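Blog > House stuff > Solar

Home About Archive Contact

Panels are up (finally)

11 February 2019

Quick one because I have to be out the door soon. The panels are on the roof. They are on! After all that moaning I did here last year about quotes and gutters and the wrong kind of bracket, a crew from Demska turned up, drank all the coffee, and were done in two days.

Not switched on yet though. That part is the utility. Inspection first, then paperwork, then a new meter, then some kind of letter. Da-eun Ki down the road got hers in three weeks, but she's on the other side of the county line and I think they do it differently over there.
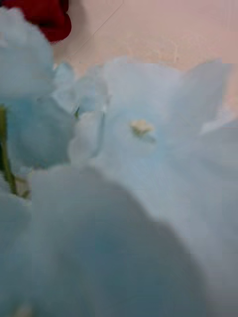
So for now it's a very expensive hat for the house. Sunny all morning, too. Typical.

A few people asked why I didn't go with Dendik, after I was so keen on them in the fall. Short version – the shading. Their guy did the whole thing from satellite pictures and never saw the maple. Demska sent somebody up a ladder. The quote came out higher and the yearly number came out lower, which hurt, but I beleived it more.

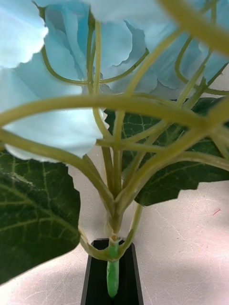

The maple stays, by the way. Not having that argument again. We left the northeast corner bare and put everything on the south side and the garage. Garage roof is ugly as sin from the street anyway so no loss there.

Battery: no. Not this year. I went back and forth on it for ages. Myung-ja Do has one in her basement out at Toketside and loves it, but they lose power every time the wind blows. Here it's maybe one evening a winter. I'd be paying a lot to keep the freezer cold for one evening. Might look again if the net metering rules change. They keep saying they will.
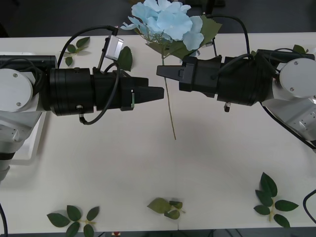 Things I wish I'd asked earlier. Where the inverter goes (mine hums, it's on the wall right behind the desk, I'm getting used to it). Whether the conduit gets painted. Who calls the inspector – them, as it happens, but I sat around for a week thinking it was me. And get the roof warranty thing in writing, seperate from the panel warranty.

Anyway. Inspection is supposed to be before March. I'll post real numbers once there are some, with a chart if I can make the app export anything. Right now the app just says "pending" and shows a little gray sun.

OK, really have to go. 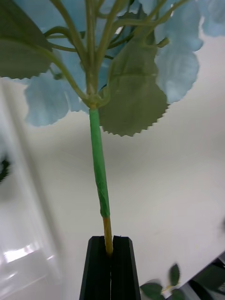 Filed under: Solar, House stuff

Forgot to say, the tax credit form question from last time is still open. I've got the receipts in a folder and that's as far as it's gone. If anyone has done it with a garage that isn't attached, leave me a comment.

168 shares 2 comments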